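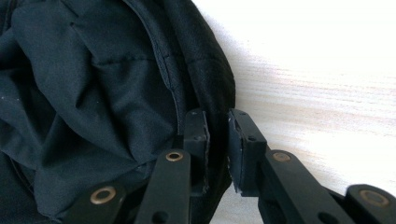 Section 6. Care of the Hand-Held Gripper

6.1 Scope

This section covers the inspection, cleaning and adjustment of the hand-held gripper supplied with the Cleltier fabric handling cell. It applies to all units issued to the Parnunholm and Flundness workshops. Work on the cell controller is described in Section 8 and must not be attempted under the instructions given here.

The gripper consists of two fingers carried on flat linkage bars. The bars turn on round pivot joints fitted with brass bushings. Wear is to be expected along the inner edges of the fingers, where pale scuffing shows clearly against the black finish. A tarnished bushing may remain in service if it passes the checks in 6.3.

6.2 Preparing for inspection

1. End the current session and save any open recordings.
2. Disconnect the gripper cable at the cell. Hold the plug, not the cable.
3. Wait 60 seconds before touching the linkage.
4. Place the gripper on a clean, flat surface with the fingers pointing away from you.
5. Enter the unit number and your name in the service record.

CAUTION: Keep fingertips clear of the space between the bars. The linkage can close without warning if the gripper is lifted by one finger.

6.3 Checking the linkage

1. Open and close the fingers slowly by hand through their full travel. The movement should be even on both sides.
2. Hold each bar near its rounded end and press lightly from side to side. Any looseness at a bushing must be recorded.
3. Look into each pivot for lint and loose thread. Remove what you find with plastic tweezers.
4. Wipe the bars and the visible faces of the bushings with a dry, lint-free cloth.
5. Repeat step 1. If the movement is still uneven, withdraw the unit and fill in Form 409.

NOTE: Do not apply oil or grease to the bushings. Lubricant collects fibers and will mark light-colored fabric.

6.4 Checking the fingers

1. Examine the inner edge of each finger under a bench lamp.
2. Draw a scrap of thin cotton along the edge. If the cotton catches, the finger must be changed.
3. Check that the finger screws are present and seated. Tighten by hand only, using the driver from the Kermani tool roll.
4. Close the fingers fully and confirm that the tips meet squarely.

Surface scuffing alone is not a reason to change a finger. Fingers are changed as a pair – a new finger must never be fitted opposite a worn one. Replacement pairs are held under stock number 530.

6.5 Test on dark fabric

A test on fabric is required after any adjustment. Black woven cloth is used for this test, and the table should be evenly lit. Strong light from one side can hide the edge of a fold in shadow.

1. Reconnect the gripper and start a test session.
2. Lay the cloth on the table and bunch it loosely so that several folds stand up.
3. Bring the open fingers up to a rolled edge of the cloth until one finger rests against it.
4. Close the fingers gently. Stop if the cloth slides or puckers at the tips.
5. Lift the cloth clear of the table, hold it, and lower it again.
6. Carry out the grip 9 times, choosing a different fold or seam each time.
7. Inspect the cloth for pulled threads and record the result.

CAUTION: Do not grip across a zipper, button or rivet during the test.

Units that drop the cloth more than once are to be returned to Getachew Beyene at the Parnunholm workshop with the completed service record. Requests to vary this procedure should be made in writing to Heather Mackay – verbal approval is not accepted.

Related sections
Section 5. Connecting the Gripper to the Cell
Section 7. Changing the Finger Pair
Section 8. Cell Controller: Start-Up and Shutdown
Form 409. Withdrawal of Equipment from Use

Cleltier Technical Publications | Contact the service desk | Back to top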